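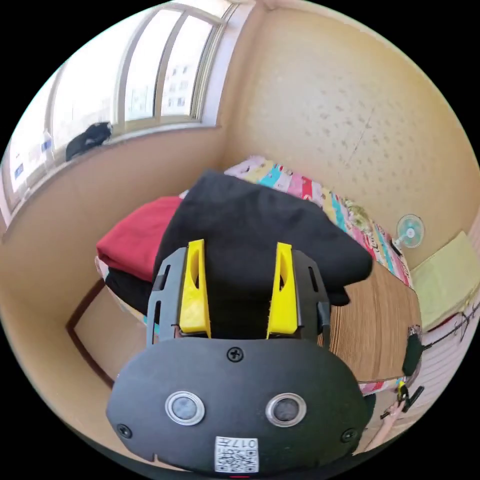 Hand-held gripper closed on a black folded cloth, beside a stack of folded garments on a low wooden table.

Maltelus Hand-Held Gripper: Frequently Asked Questions
Last updated May 25, 2018

What is included in the kit?
One gripper body, one pair of yellow fingers fitted in their brackets, a spare pair, a charging lead and a padded case. A spare set of plate screws is packed in the lid of the case.

Can I run it without a robot arm?
Yes. The unit is carried by hand and records locally. An arm adaptor is sold separately under the name Cudthorpe and uses the same finger brackets.

Will it hold fabric?
Yes. Folded garments, towels and bed linen can be gripped between the two fingers. Very thin or slippery fabric should be taken at a fold. Avoid zips and metal buttons, as they mark the finger surface.

How much room do I need?
An ordinary bedroom or living room is suitable. Allow some 30 cm of clear surface beside the item being handled.

Does window light affect recording?
Exposure is adjusted automatically. If you turn from a dark corner to a bright window, pause for 3 seconds before starting the next fold.

How do I clean the lenses?
Use a dry microfibre cloth. Do not spray cleaner on the front plate; liquid can get in behind the metal rings.

What is the label on the front plate for?
It carries the unit number and a QR code. Quote the number in all service requests. Do not remove or cover the label.

How often should the fingers be replaced?
Inspect them every 7 days in regular use and replace them as a pair. Fingers supplied before February have a different base and do not fit the current bracket.

Can I hire a unit before buying?
Hire is available from the Borketcombe office for a minimum of 13 days. Bookings are handled by Ngaio Pryor. Repairs and warranty claims go to Wayne Birkett at the same address.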